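Verelura Serving Board - timber, reddish-orange finish

I started making these for my own kitchen, because I wanted a board big enough for a proper cheese night and everything in the shops was the size of a paperback. My neighbour Zyanya Montes asked for one, then her sister did, and now I've got a shed full of sawdust!

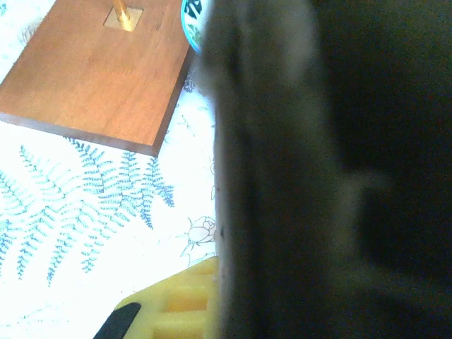 The board, warm reddish-orange finish with fine grain.

Each one gets sanded, oiled, left alone for 7 days and oiled again. The colour varies a bit from batch to batch, so if you're after a matching pair, tell me when you order and I'll pick two from the same plank. Please don't put it in the dishwasher (I've seen the results and it's grim).

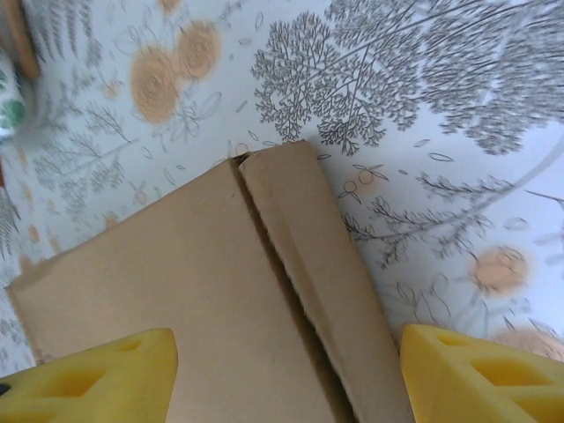 Plain cardboard box, top flaps closed.

Postage is a flat $17 anywhere in the country. Orders in by noon go out the same arvo, although October gets busy and I may need an extra day.

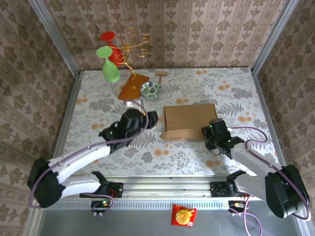
Oil is the question I get most. Food-grade mineral oil is my favourite, wiped on with an old T-shirt and left overnight. Put something under the board while you do it - not a good white cloth with grey ferns and orange flowers like mine, oil marks are a pain to get out.

Care is easy after that. Warm water, a bit of soap, stand it on its edge to dry.

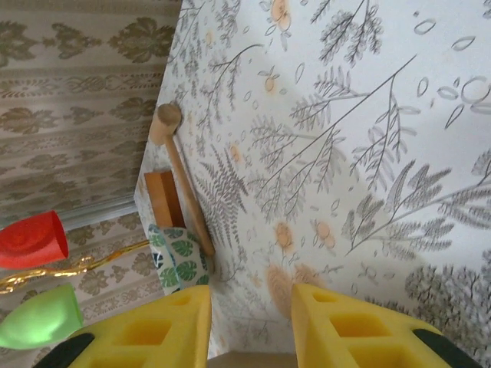

If it starts looking thirsty, oil it again. Mine gets a coat every 2 months or so and it's still my favourite thing in the kitchen.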